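# Draught and Heat Loss Through Older Sash Windows

Building Services module, second-year project, Cludville College

## 1. Background

The college owns a terrace in Ginditz Road that is used for student housing. Most of the windows are timber sliding sashes with single glazing. Tenants have complained of cold bedrooms for years, and the housing office asked our course to look at cheap repairs that could be done without replacing the frames.

We chose two bedrooms on the first floor, both facing north. Each has one window of the same size. Room A was left as it was. In Room B we fitted brush seals to the sashes and the meeting rail, replaced a broken cord and refilled the loose putty on the lower sash.

## 2. Method

The brush seal was the Nomer push-in type with a 4 mm pile. It needs a groove in the staff bead, so we took the beads off and cut the groove in the workshop. The parting beads were too brittle to reuse and we bought new ones from Canpolat, the timber merchant by the station.

Temperature was logged beside the window and at the middle of each room through January. The radiators were set to the same valve position and the doors were kept shut. We also held a smoke pencil along each joint before and after the work and marked on a drawing where the smoke moved.

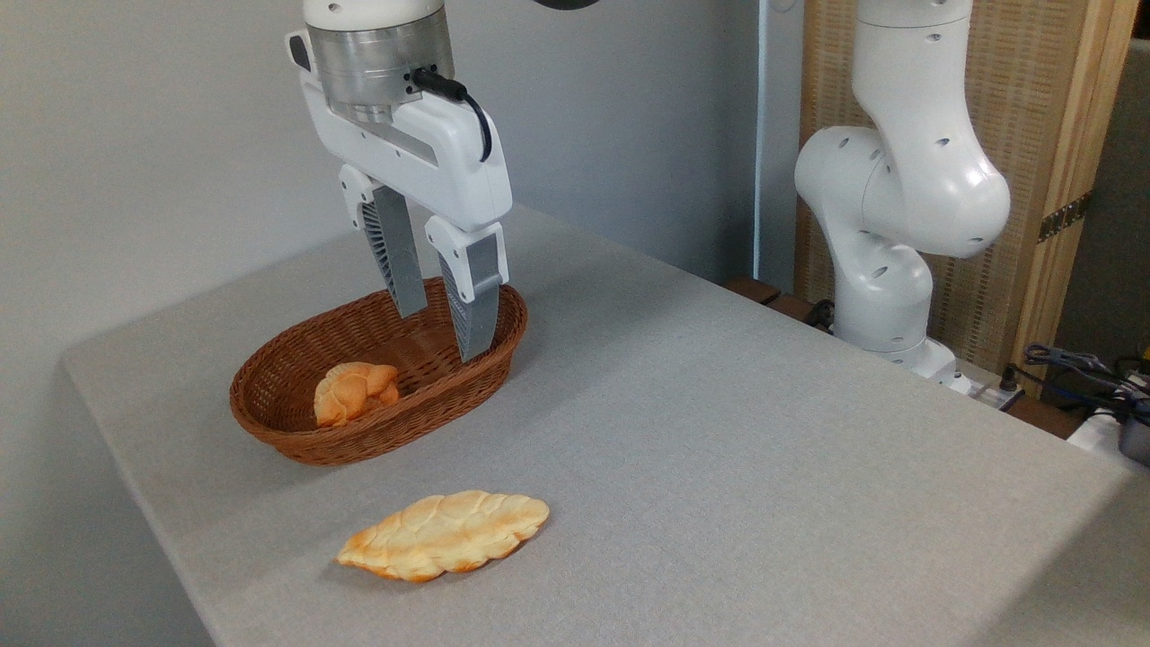 The smoke test in Room B before the repair showed the worst leak at the meeting rail, where the two sashes no longer closed tightly. The fastener had been painted over and did not pull them together. We cleaned it and moved the keep by 2 mm. In Room A the pattern was much the same, with an extra leak at the left-hand pulley.

## 3. Results

After the work, smoke moved at the pulleys in Room B and at no other joint. Room B was 2 degrees warmer than Room A beside the window, averaged over the nights. In the middle of the room the difference was too small to separate from the error of the loggers.

Materials came to £82 for the one window, including the beads and cord. Labour is not counted. The first sash took us a full afternoon and the second went faster.

## 4. Problems

One logger in Room A stopped for 50 hours when its battery failed. Those hours were removed from both rooms. The tenant in Room B also opened the window on some evenings, and we could only identify this from sudden drops in the readings.

The upper sash in Room B was stiff after the seals went in. Candle wax on the channels helped, but it should be checked again in summer when the timber has swollen.

## 5. Recommendation

Brush seals are worth fitting to the remaining north-facing bedrooms. Pulley covers should be tried at the same time. Secondary glazing was outside our budget and would need a separate test.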